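How to Request a Recheck of Your Exam Score

So your results came out, you looked at the number next to one of your subjects, and your stomach dropped. First of all, take a breath! A score that seems far too low is upsetting, and it's perfectly all right to ask for a second look. Students do it every season, and the process is a good deal friendlier than it sounds once you know which form goes where.

I'm writing this for students who sat their papers through the Clavitz exam office, because that's the one I know best, but if yours went through Wondska the steps are close enough that you can follow along (the form is a different color and the online page is laid out the other way round, that's the main thing).

Before you start

Get these together and put them in one folder:

Your admit card, or a clear copy of it
Your printed result slip
The subject code for each paper you want rechecked
A phone number you'll still be using next month
The fee

The fee is 600 per paper at Clavitz, and it is charged for every paper separately, so do think about which ones you really want looked at. If a subject has two papers, that's two fees. You get the money back if your grade changes.

Step 1. Know what a recheck is

A recheck means that someone goes through your answer booklet again to see that every answer was marked, that the marks were added up correctly, and that the right total was copied onto the result sheet. It does not mean that your essay gets read and graded all over again. I mention it early because so many families pay the fee hoping for a fresh opinion on a long answer, and then feel let down by the letter that comes back.

Step 2. Find your deadline

You have 30 days from the morning the results are posted. It sounds like plenty, and then the college forms start arriving and everybody forgets! Write it on the kitchen calendar. For the November results the office closes for a few days in the middle, and those days still count.

Step 3. Fill out the request

Log in to the Clavitz student page with your roll number, choose "Result Services," and then "Recheck Request." Type your name exactly as it's spelled on the admit card, even if the admit card has it wrong (you can fix a spelling later, on another form). Pick your subject code from the list and look at it twice. Code 46 and code 50 sit right next to each other and I've seen them mixed up more often than I'd like.

If you don't have a computer at home, the Yakubu Learning Center keeps paper forms at the front desk and will stamp your copy while you wait.

Step 4. Pay and keep the receipt

You can pay online or at any Lalterard counter. Online is quicker, though the page can be slow in the evening, so try it before breakfast. Don't press the button a second time if it hangs. Wait a few minutes, log back in, and see if the request says "Paid." Print the receipt or save it somewhere you'll find it again.

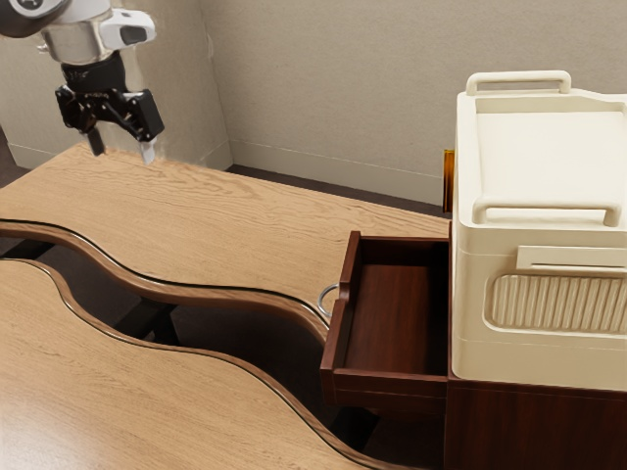

Step 5. Put your papers away somewhere sensible

Your receipt, your result slip and your copy of the form should all stay together until the answer comes, and I'm a great believer in giving them one home and sticking to it. A folder on a shelf is fine, and so is a shoebox. If you have a dark wooden cabinet like the one on the right, use the drawer, and do push it closed when you've put the folder in, as an open drawer fills up with other people's mail before you know it. Write the subject and the request number on the front of the folder in big letters.

Step 6. Wait for the answer

Most answers are posted on the student page first, and a letter follows. The status line will say "No Change" or "Revised." If it says "Revised," your old result slip is no longer good, so order the new one right away and send it to any college that already has the old one. If it says "No Change," you can still ask for a copy of your answer booklet, and reading through it with a teacher is a kind way to get ready for the next sitting.

A few questions I get by email

Can a parent send in the request? Yes, with the student's signature on it.

Can my grade go down? At Clavitz it can, if the marks were added too high the first time. It's rare, but you should know before you pay.

Should I hold off applying to colleges? No, please apply with the result you have, and update it afterward if it changes.

The form for a copy of the answer booklet is on the same page as the recheck request, two links further down.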